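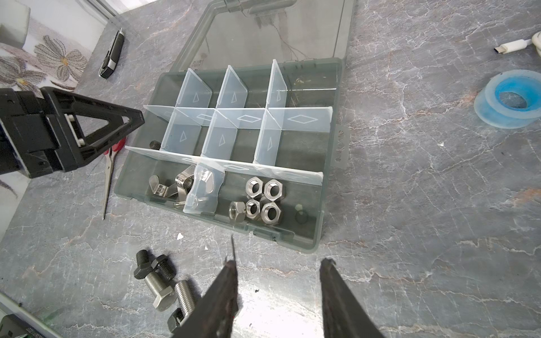

Sorting small parts is where we pick up again after the September visit, and I'd like everyone to read these notes before the next session, even if you were there and feel you remember it all perfectly well. We spent a good part of last term on grippers lifting nice big cubes, and I suspect a few of you came away thinking that picking things up was more or less a solved problem. Well, the bench at Lostora was a very good cure for that! Think of what a bin of hardware asks of a pair of fingers. In the organizer, four of the hex nuts lie flat with their holes facing up, and the fifth has rolled on to its side, so the same kind of part already needs two quite different approaches. Next to them is a thin rubber O-ring flat on the clear base, with hardly any height to get hold of, and over to the left one of the wing nuts is partly covered by a loose divider that is every bit as see-through as the box. Keep that bottom section in mind as you read, as most of the exercises at the end come back to it.

Notes from the open day (Unit 4, Handling and Sorting)

For those who missed the coach, Lostora is a small training workshop on the Sellano estate, and its open day is mostly meant for local schools and colleges. Our group of 20 was split between the morning talk and the bench demonstration and then swapped over at lunch. The talk covered the workshop's history and its apprenticeships, and the leaflets are in the tray by my door, so I won't go over it all again. These notes are about the bench.

The demonstration was called Machala, which is simply what the workshop calls its sorting project. The arms are driven by a person during practice runs, and the movements are saved along with the camera pictures so that a program can later be trained on them. Up to the morning of our visit they had saved 524 runs, and they kept a handwritten log beside the bench with a line for each one. I was very taken with that log. It had the run number, the starting layout, the result and a space for remarks, and the remarks were by far the best part – "nut went under lid, gave up" was my favourite.

The layout of the bench

Before you get absorbed in the arms themselves, spend a little time on what is around them. A robot cell is a room in miniature, and the choices made about its walls, floor and lighting matter just as much to the camera as the choice of motor does.

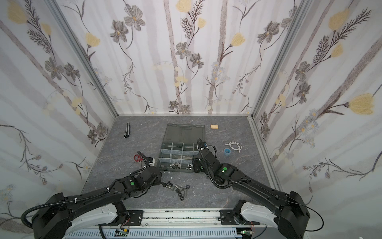

Photo: Lostora workshop, open day. Supplied for course use; please don't repost.

Both arms are mounted on the rail along the front, and they reach in from the two lower corners with the organizer towards the back between them. Do have a good look at the wallpaper. Large dark flowers, stripes, yellow tulips – it's about as far from a plain white laboratory wall as you could get, and several of you asked about it on the way home. The answer we were given on the day was that a program which has only ever seen plain walls can be badly upset by a busy one, and so the workshop changes the surroundings from time to time. We shall come back to this under the heading of variation in Unit 6, and I'd be grateful if you could write the word in your margin now.

The floor of the cell deserves a line too. The marble pattern is grey, and a good many of the parts are silver. Shiny metal on a grey surface is hard enough for a person with tired eyes, and the black washers lying in the open area between the arms are much easier to pick out than the silver bolt near them. Please think about which parts you would want to start with if you were setting up such a job from scratch.

What a run involves

I wrote the following down as it was explained to us, so forgive the slightly breathless order of it. The operator first checks that both arms can move freely. The tools are put wherever that day's layout sheet says, the loose hardware is spread out, and the lid of the organizer is opened. Recording starts. One item is picked up, carried to its compartment and let go, and then the next, until the floor is clear or the time is up. The limit was 59 seconds for the short task (one kind of part only), and there was a longer version with no limit at all, which the staff admitted they all preferred.

Somebody asked whether the second arm was really needed. For plain sorting perhaps it isn't, but consider threading a nut on to a bolt, where one hand has to hold while the other turns. There are bolts beside the organizer in the first picture, and on one of them a black nut sits at the upper end of a stainless shaft. Try taking a nut off a bolt at home with one hand, without leaning it against anything, and you will soon see the use of a second arm.

Terms to learn

Gripper: the part at the end of the arm that takes hold of things, here a pair of fingers.
Cell: the arms together with the space they work in.
Layout: where every object is at the start of a run.
Pose: where an object is and which way round it is lying.
Occlusion: one thing hiding another from the camera, in part or altogether.

Exercises

1. Choose a wing nut, a flat hex nut and an O-ring. Describe how two fingers might take hold of each, and say which you would expect to give the most trouble.

2. Scissors and a utility knife are out on the bench as well as the hardware. Write a short layout sheet that says where each should start and which arm should deal with it.

3. Give an example of occlusion from the first picture. Suggest where you would put an extra camera to help.

4. Plan a log page of your own for a sorting task. It should have room for 20 runs and a decent space for remarks.

Written answers go in the Hastetti folder, the blue one on the shelf, before the practical. If you'd like to draw your grips and label them instead of writing them out, please do, and use a whole page for each so that I can read the labels.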